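The grain sorter at Hernton went down again in October, and I spent most of the month on the feed side. The Raltard vibratory tray was set for over 30 cycles; Fesier wanted 13.
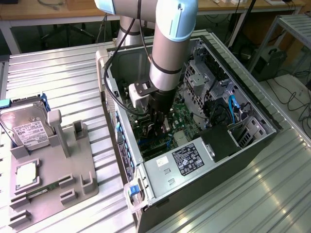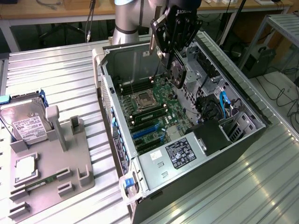
Tray drift came from the mounting springs, which Michiels supplies in sets of 10. I swapped one set and re-leveled the bed. Next job is the dust seal.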